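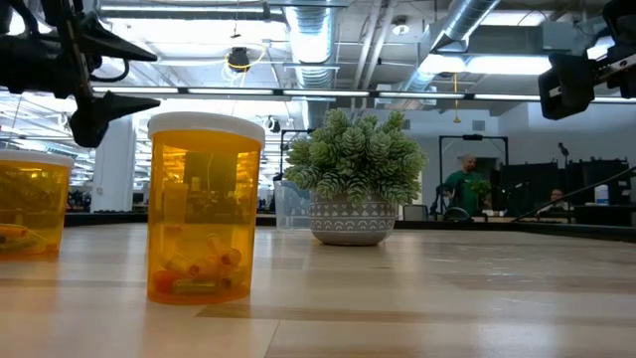
10/26/23. Pruter rig, bottle task, second full collection day. Target for the batch is 170 accepted episodes and I stopped short of it, mostly on account of time lost to the episode labels in the morning. The export script was still writing the old task string from the cup work, so every episode came out with the wrong instruction attached. Fixed in the config, relabeled by hand, checked the totals against the log. The setup itself I left alone from yesterday's notes: two orange pill bottles with wide white lids, the potted succulent and the clear plastic container as the other objects, both arms in play. The translucent wall is the main difficulty for the cameras. In the fixed view the upper part of the near bottle picks up a dark rectangle and warped pieces of the room behind it, and the depth estimate treats some of that as surface. The lid is the only part I trust as a visual target.

Changed the grasp rule after the first block. The instructions from Claeys say to approach the bottle at mid-height and close until the force reading levels out. At mid-height the left gripper tends to push the bottle a little before it closes, and the operator corrects, and the correction goes into the data. A policy trained on that will learn to push and correct. I moved the approach up to just under the rim of the lid, where the overhang gives the fingers something to seat against. Pushes dropped. Approach time went up slightly. I will take the slower approach.

Rejections are still higher than I want. I sorted the morning's rejects by cause before lunch. Largest group is operator hesitation: both arms stop, one finger drifts, then motion resumes. Second group is dropped frames on the wrist cameras, all of them inside one stretch, so I suspect the hub and not the cameras. Moved the left wrist camera to its own port. No drops after that, but the afternoon was short and I would not call it settled. A small remaining group is episodes where the task succeeded but the bottle ended up outside the goal area by a finger's width. I have been rejecting these. Claeys counts them as good. We need one rule, and it needs to be in writing before the Pradport data gets merged with ours, or the success labels will mean two different things.

Reset procedure, for my own reference, since I keep drifting from it:
Return both arms to home before touching the table.
Place the bottles first, then the plant, then the container.
Draw the next layout from the list. Do not pick one by eye.
Turn each bottle by a random amount so the contents settle differently.
Hands clear, wait for the beep, start.

The fourth item matters more than I assumed in August. The pieces inside sit in a loose pile at the bottom, and the pile is one of the few things in the fixed view with any strong color variation. If the bottles always go down the same way, the network can use the pile as a position cue. We saw something like this on the cup task, where it had learned a scratch. Adding rotation costs a few seconds per reset and I would keep it even if the batch ran late.

Lighting. The tabletop is glossy and throws whitish reflections from the ceiling lights straight into the fixed camera. I tried lower exposure and lost detail in the black gripper fingers, so I put it back. The background is busy as well, with people and equipment beyond the table. I considered hanging a cloth and decided against it. The Wular test site will have people walking past, and a clean background here would only move the problem there. What I did do is lock the white balance, which had been left on auto. The earlier episodes in the batch will have some color shift between them. I noted the episode number where the lock starts and will let augmentation deal with the rest.

Episode 1472 is worth a note. The left arm closed on the lid instead of the bottle wall, lifted cleanly, and handed over to the right arm without a correction. It is a good demonstration by every measure we have, and it breaks the grasp rule. I kept it but tagged it. If we allow lid grasps we should collect enough of them to form a proper mode – 2 or 3 stray examples in a batch will only blur the wall grasp. Undecided. Leaning toward keeping them out of this set and running a separate one.

Ran a short training job at the end of the day on what we have so far, mainly to check that the loader reads the new labels. It does. Loss curve looks ordinary. Did not put the checkpoint on the arms, as the gripper calibration was last done six days ago and I would not know what I was measuring.

For the next session: recalibrate both grippers before anything else, finish the remaining episodes, send Claeys the question about the goal area, and look at the hub. The right arm also makes a faint click near full extension. It does not show up in the joint readings. Cable, I think, but I want to hear it again with the fans off.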